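Nurnasthorpe Evening Workshop
Home Repair Basics, Unit 2: A Place for Every Tool

Welcome back! Last week we sorted our tools into keep, share and recycle. Tonight we hang them up, and I have been looking forward to this one since the course began. A good pegboard wall changes how you work. You glance up, your hand goes out, and the job keeps moving.

Start with the basket

Load everything that belongs on the wall into one carrying basket before you touch a hook. Screwdrivers can lie flat. Anything still on its card goes in upright so you can read it. Then stand the basket on the bench right in front of the board, close enough that you never have to turn around.
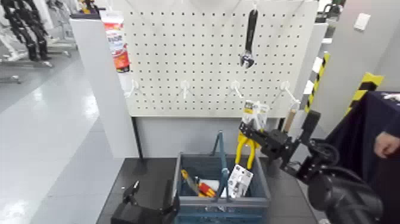 Spacing comes next, and it's worth playing with (really, move things!). Pliers spread wider at the handles than you expect, so hold them against the board open and closed before you settle on a hook. Leave a hand's width between neighbors. An adjustable wrench hangs straight down and takes hardly any room, which makes it a great choice for a high spot.

Cards and packaging

New tools with a hanging hole in the card can go up just as they are. In a shared shop like ours I love this, as people can see the size at a glance. At home, take the card off and file it with your receipts.

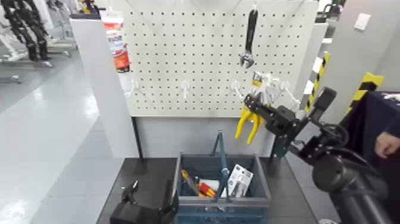 Leave a few hooks free. You will buy another tool. You always do! The Casora practice board in our room has 2,184 holes, and I have yet to see two groups lay it out the same way.

Weights for the exercise

Hammers are the heavy ones. The one on our demo cart weighs about 900 grams, so give it a double hook and keep it low.

For Sunday

Sketch your own wall at home, full size if you have the paper. List what you reach for most and put those tools between waist and eye level. Read page 19 of the Pratico booklet on hook types, and bring your sketch with you. We'll pin them all up and borrow each other's best ideas.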